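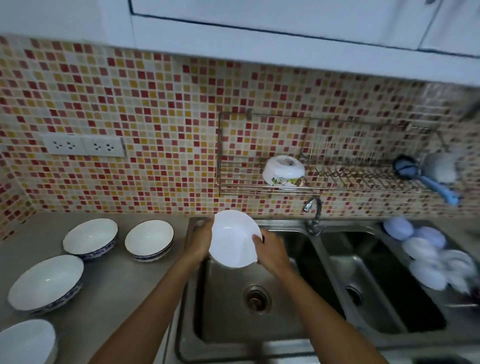
Vakidville kitchen notes – dishes

Data card for the dish part of the Vakidville set. Washing bowls at a double sink, putting them up on the wall rack. Nothing else in this part, cooking is in Eltesix.

Contents
3,000 stills, 59 short clips
17 kinds of crockery in the label list (bowl, deep bowl, side plate, etc)
Last update: Jul 31, 2020

Labels
bowl_plain – white, no pattern
bowl_band – blue pattern around the outside
plate – any size, any color
rack – the wire one over the sink, not the sink pile
Labels go by object, so a bowl keeps its label wherever it gets put down. Plain and banded are seperate labels, please don't merge.

Where things go
Bowls upside down in the open basket on the left. Plates upright in the slots on the right. Rack hangs on the tile under the upper cabinets.

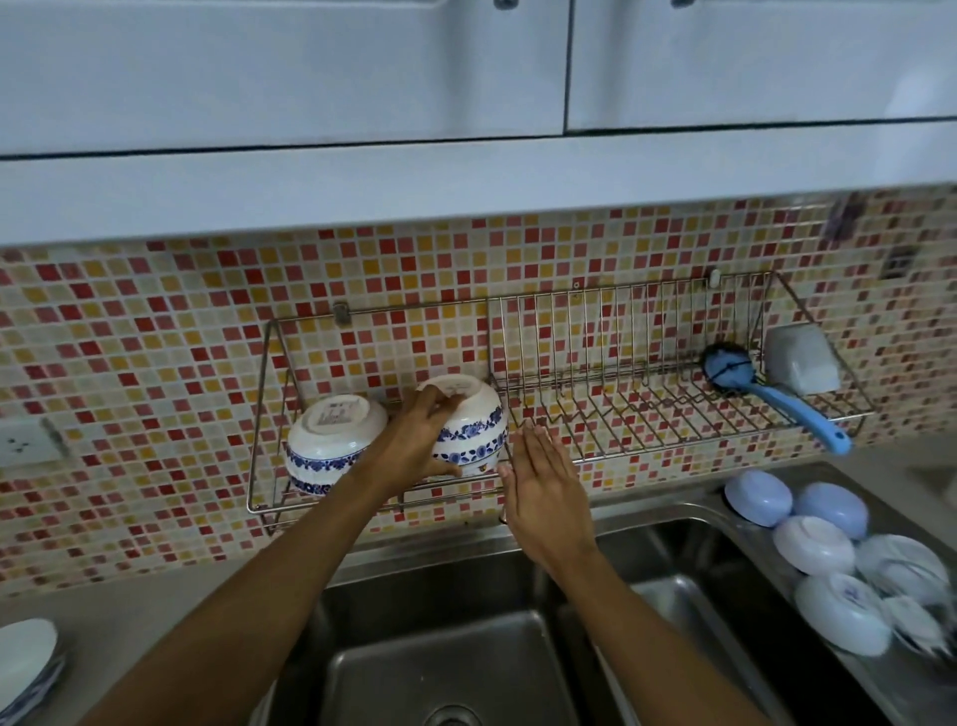
Are the chipped bowls included?
They're left out for now. A batch of 50 stills with chips and cracks is waiting on labels and should go in by November.

Known problems
Side plates and saucers get mixed up in the older label files. Use the Ahonen list, the Gruvo one is out of date and will be deleted.

To do
fix saucer labels
add cups
spell check teh label list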